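Sarahí Gallegos came home from the Tlapale office at 15 past six and found the letter on the stairs. Her landlord, Raffaele Guerra, wanted $400 more a month, starting in May. She read it twice with her coat on.

She called her sister and got no answer. The laundry still had to be folded, so she went up.
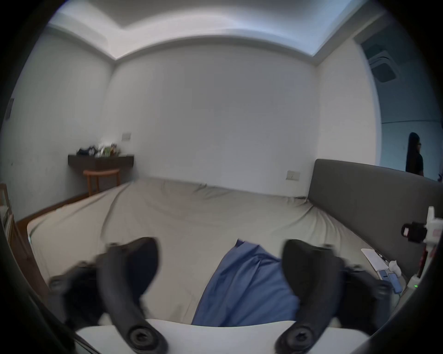

*The blue one, still not folded.*

At eight she knocked on Raffaele's door. He had soup going and looked tired.

"I can't pay it," she said.

"Neither could the last people." He turned the burner down. "What can you pay?"

She told him. He wrote the number on the back of an envelope and looked at it for a while.

"Come back Thursday," he said. "Bring the lease."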